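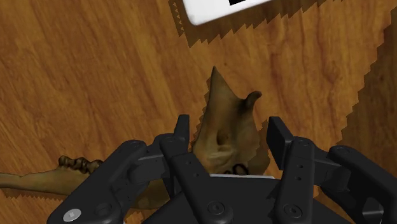

Figure 2. Simulated four-fingered hand with the skull model on the wooden tabletop.

3.2 Working out what to buy

I'll admit that when we started planning the handling rig, I went straight for the catalogues. I had a hand picked out, a quote from Proren in my inbox and a rather hopeful spreadsheet, and we hadn't run a single trial in simulation (a mistake I'd made on an earlier project, so I really should have known better). What follows is how we ended up spending the money, which I hope is of use to other small museum labs trying to do the same on very little.

Our whole equipment budget for Pindimia was just over 3,000 pounds, and it had to cover the hand, its mount, spare fingertips and any software. The Proren quote, dated 2022-02-04, would have swallowed the lot before we'd bought so much as a cable. Muvar offered us a simpler gripper for far less, and for a while I was all for taking it. It's a nice bit of kit! But a simple gripper wants something solid and regular to close on, and skulls are awkward things: a tall pointed crest, a long thin jaw, a row of small teeth you'd very much like to keep. In Figure 2 there are fingertips on both sides of the crest while another finger lies across the base of the jawbone, close to the teeth. That last contact is the sort of thing I worry about most, and I'd much sooner worry about it on a screen.

So we put the purchase off until September and did the planning in simulation first. We modelled 15 specimens from our teaching store and tried them with 2 candidate hands, using the Najafi package, for which we already had a licence. The shadows come out jagged on our settings, as the figure shows, and we left them like that. Better rendering meant a new graphics card, and none of the sums we cared about depended on tidy shadows.

The budget changed quite a lot as a result. I'd put nearly everything into the hand itself and next to nothing into fingertips, so we moved money across and set aside enough for four spare sets. We also added a line for plaster casts, as no real bone goes near the rig in its first season — our curators were very firm on that, and quite right too. Delivery and import charges went in as their own line, having been left out of my first spreadsheet altogether. The full costings are in Table 4.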